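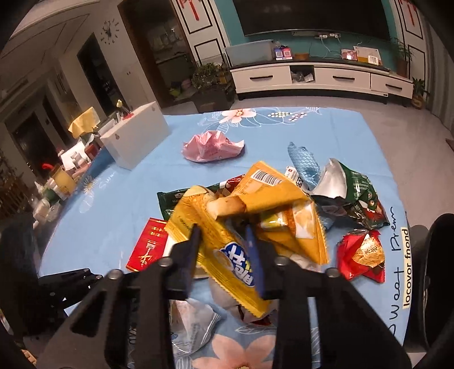
Figure 7. Snack wrappers on a floral tablecloth.

Hitutel Home Speaker: User Guide
Section 7: Linking a music service
Published by Hitutel Customer Documentation. Last revised in February.

This website uses cookies to remember your language and region. Accept all | Manage settings

This section explains how to link a subscription music service to the speaker and how to make it the default for spoken requests. The speaker must already be connected to your home network. If the light ring shows amber, return to Section 3 before continuing.

Before you begin

You will need the Hitutel app, the password for your home network and the sign-in details for your music account. The Paucar and Anis music services are supported in all regions where the speaker is sold. Onumwood Radio is supported for live stations only and does not require an account.

Note: Free accounts with Anis can be linked, but individual songs cannot be requested by name. The speaker will play a station of similar music instead.

7.1 Linking the account

1. Open the Hitutel app and sign in.
2. Select Devices, then the name of the speaker.
3. Select Music and Audio, followed by Add a Service.
4. Choose the service from the list. The sign-in page of the provider will open in a separate window.
5. Enter the user name and password for the music account and select Allow.
6. Wait for the light ring to turn white. Linking normally takes roughly 28 seconds.
7. Close the window and return to the app. The service should now be listed as Linked.

Caution: Do not unplug the speaker while the light ring is turning. If power is lost during linking, remove the service from the list and repeat the procedure from step 3.

7.2 Setting the default service

1. In Music and Audio, select Default Service.
2. Choose the linked service and select Save.
3. Say "Play some music" at a normal speaking volume. The speaker will announce the name of the service before playback starts.

When no default has been set, the name of the service must be included in each request, for example "Play jazz on Paucar".

7.3 Playlists

Playlists held in the music account are copied to the speaker's index overnight. A playlist created during the day may therefore not be recognised until the following morning. To update the index at once, select Refresh Playlists in the app.

The index holds a maximum of 1,000 playlist titles. Titles in excess of this number can be played from the app but cannot be requested by voice. Playlists with identical titles should be renamed in the music account.

7.4 Error messages

Code 66: the provider has refused the sign-in. Check the password on the provider's own website, then link the account again.

"This account is in use elsewhere": the subscription permits playback on one device at a time. Stop playback on the other device or change to a household subscription.

Note: Removing a service does not cancel the subscription. Subscriptions must be cancelled with the provider.

For grouping two or more speakers, see Section 8.

Was this page helpful? Yes (66) No (7)
Share this page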